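Why I Can't Stop Talking About the Women's 48-Kilo Class

I have been writing about amateur boxing for years now, and if you want to know which bouts I would get out of bed at 5 in the morning to watch, it's the light ones. The little women. The ones who walk out while half the hall is still in line for coffee.

Go to any regional card and you'll see it. The small weights box first, the big men box last, and the seats fill up in the same order. By the time the heavyweights lean on each other for three rounds everyone is on their feet, and I'm sitting there still thinking about something I saw hours ago from two women who together weigh less than the guy selling the programs.

Take the Drultport Open last December. Ayana Kassa against Krisztina Hajdu, second bout of the afternoon. Kassa is a southpaw, short even for her weight, and she fights as if the floor is warm and she doesn't want to leave either foot on it for long. Hajdu is the taller one, with a lovely straight jab, and for a round she did everything right. She kept the distance, she scored, she got out. Then in the second Kassa started slipping outside the jab and coming back with the left to the body, over and over, and you could see Hajdu's elbow drop an inch each time. An inch! That was the whole fight, right there, and it was wonderful. Kassa took it on a split decision and I would have been happy to watch them start over from the first bell.

The official attendance that day was 2510. I'd love to know how many of those people saw it. 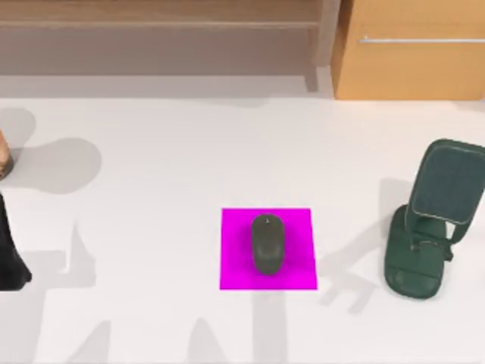
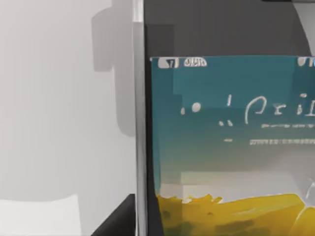
My argument is a simple one. Put the light women on last. Not every time, and not as a special night with pink posters (please, no pink posters), but as a normal part of how a card gets put together. If the best matchup of the day is at 48 kilos, then 48 kilos is the main event. Boxing people love to say that styles make fights, and then they go and line up the bouts by the scale.

I know what the other side says, because Kedir Kumsa has said it to me many times, usually with his mouth full. Kedir has trained fighters at the Clesbridge gym since before I could spell uppercut, and he thinks crowds come for knockouts and always will. "You can teach them to like the jab," he told me, "but you have to keep them in the building first." Fair enough. He knows more about boxing than I ever will. But I think he's selling the crowd short. People sat through a scoreless soccer final and called it a classic. They can follow a close technical bout if someone gives them a reason to care about the two people in it.

And the reasons are there, that's what gets me so worked up! Mekdes Negash went back to training after having twins and won her first bout by a mile. Brittany Friesen drives in from Hinora for every sparring session, works a full shift afterward, and has the best footwork I've seen at any weight, man or woman, in this part of the country. Friesen lost a close one in the spring and stood in the hallway with her wraps still on, asking the judge which round she gave away. She wanted to know so she could fix it. Tell me you wouldn't buy a ticket to see what she does next.

Coverage has a part in this too, and I include myself. I went back through my old columns and I've given whole paragraphs to heavyweights who did nothing but clinch. The light women got a line with the results at the bottom. I wrote those lines, and I'm sorry about them. A bout like Kassa and Hajdu deserved the top of the page — and a photographer who had already found his seat.

Kassa and Friesen are both entered for the Lozano Cup, and if the draw is kind they'll meet in the final. It's listed as the first bout on finals day, naturally. I've already written to the organizers asking them to move it, and I'd encourage you to do the same. If they won't, come early anyway. I'll save you a seat near the blue corner.

Posted 7/23/23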